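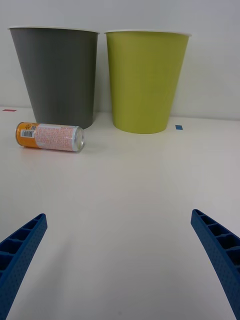
Uteck Open Day: your questions
Last updated 19/08/2026

When and where is it?
The open day is held in the Uteck workshop at Flurkach, in the building behind the bus turning circle. Doors open at 10am and the last demonstration starts at 3.30pm.

Do I need a ticket?
Entry to the building is free and you can walk in. The sorting demonstration needs a timed ticket, also free, which you can book online or pick up at the front desk. Each session takes 18 people. If a session is full, ask at the desk for returns.

What will I see in the sorting demonstration?
A robot arm sorts empty drinks containers at a white table. There are two bins at the back, one dark grey and one lime green, and items are put down in front of them, such as a drink can on its side. The arm has to find the item, pick it up and drop it in the right bin. The software is called Zudix and was written here.

How long does it last?
A session is 28 minutes, including time for questions.

Does the robot ever get it wrong?
Yes. It sometimes misses an item or lets go too early. When that happens the operator lets it try again, and steps in if the second try fails. Crushed cans are harder than whole ones.

Is someone driving it?
Not during the main part. An operator starts each run and can stop it at any time. At the end of the session the operator takes over with a hand controller, so you can compare the two.

Why are the gripper's fingers blue plastic?
We make them ourselves and blue was the plastic we had most of. The ribbed shape with open cells lets the finger bend a little when it presses on something.

Can I touch the robot?
Please stay behind the line on the floor while the arm is switched on. Spare fingers are laid out on the side bench and you are welcome to handle those.

Can I bring my own can or bottle?
Yes, if it is empty and rinsed. Plastic bottles and drink cans only, no glass. Hand it to the operator before the session starts.

Is it suitable for children?
Children of all ages can come. Under-12s need an adult with them. There is a low bench at the front for smaller visitors.

What else is on?
The Valcárcel room has a display of older grippers and a short film, which runs all day with subtitles.

How do I get there?
Bus 73 stops outside. There is no visitor parking apart from 2 accessible bays, which must be booked in advance.

Can I take photos?
Yes, without flash.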